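Bathroom check, back room and washroom, May round

My list for the Trorum building, with my notes typed in as I went (sorry about the rambling, I do this with a coffee in my other hand!).

Floor dry and nothing to slip on: OK. I went over it twice, marble pattern hides puddles really well.

Toilet seats and lids, hinges tight: OK on all but one. Seat on number 4 wobbles, I've asked Firdevs Türkmen to order a hinge set from Özkan.

Bowls brushed, including up under the rim: OK. Lids and seats go all the way up before you start, please, and keep the bristles down in the bowl until you're done so you don't drip across the floor.

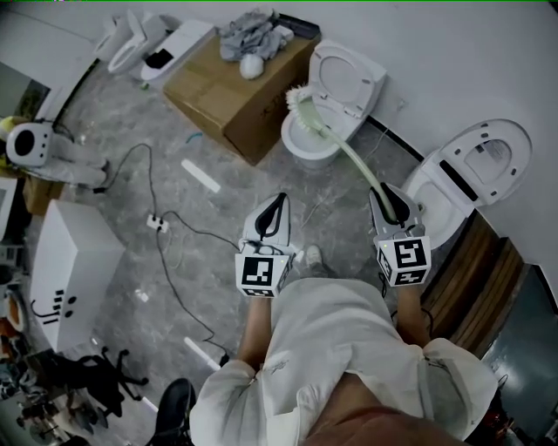
Photo: Ilaria Zanetti / Grurkuta

Power strip and cables: NOT OK. A strip lying on the floor with black cables running out from it, in the same space where we're brushing toilets? I'd like it up on the wall by the next round, and the cables along the baseboard. Ticket 415 is open for it.

Walkways clear: so-so. The cardboard box with the gray cloth on top can live somewhere else, and I'd move it before somebody backs into it with a brush in hand.

Shoes: closed, with a decent sole. Everybody passed, yay!

Brushes: 18 in the closet, two with flattened bristles, both in the trash now.

Next check is at 4, I'll bring the hinge set if it's here.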